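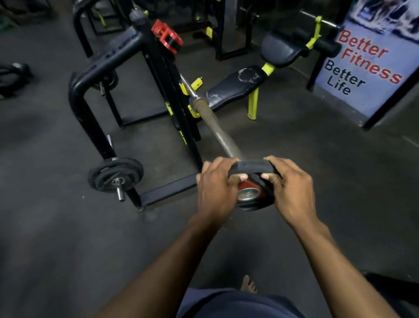 Plate loading at the bar, seen from the head camera. Gumton site, December.

Netumau ran its visitor afternoon in a working gym, with the manual task recorded first and the arm trials held next door. Geetha Kamath led our group through the comparison of two grippers on the same job: take a plate by the rim, line up the hub, push it onto the sleeve.

The parallel gripper held the rim well but let the plate tilt as the hub met the bar. The three-finger unit from Bavis kept it square – at the price of a slower close, 600 milliseconds against 289. Both ran on the same arm and controller, 40 trials each.

Tharun Fernandes put the tilt down to pad width. Wider pads are on order. I asked about force sensing at the wrist and was told it was logged but not yet used in the control loop.

Camera height was the other topic. Mounted at head level, the view of the hub is often blocked by the fingers. Indira Rai wants a second camera on the wrist, running at 30 frames per second, before the next visit.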